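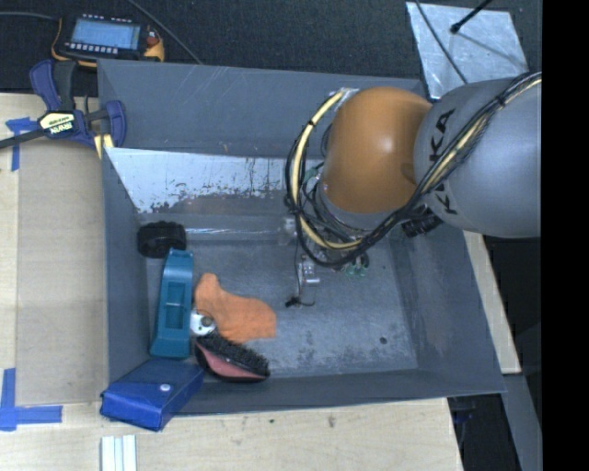
Post-production on Skaravier, our six-part drama series, is on schedule as of 21/08/2018, and this report covers the second grant period. Filming at Hadgate wrapped after 73 shooting days, five more than planned, all of them lost to rain during the harbor episodes. The additional days were paid for from the contingency line and no further money is requested. The art department settled the look of the factory episode early: dark grey and scuffed metal, with orange as the one strong color, much like the orange joint against the big grey bin. The costumes for that episode follow the same palette.

Cast

Anouk De Graaf plays the lead, Irkum, in all six episodes. Wiremu Tapsell joined in episode two as her brother and was kept on through the finale after the writers expanded his part. This meant a revised contract, which was signed before his remaining scenes were shot. A copy is with your office.

Supporting roles were filled mostly from the open casting call, which drew more than 200 people. Background performers were paid the agreed day rate.

Editing and sound

Episodes one through three are locked. Episode four has a second cut, and the director wants to lose one scene near the end – the dinner at the hotel – to bring it down to length. Episodes five and six are in rough assembly. Dialogue replacement with De Graaf is booked for September. Tapsell has finished his.

The composer, Ratanaporn, has delivered themes for the two main characters. The title music is late by two weeks. We have used a temporary track for the screenings so far.

Publicity

The first cast photos went out with the press kit, and 181 outlets have asked for it. Interviews with both leads are being held back until the broadcast date is confirmed.

Open items

We still need your approval of the wording and placement of the funder credit. The draft end titles are attached – please mark any changes directly on them. The next report will include the final cost statement for the shoot.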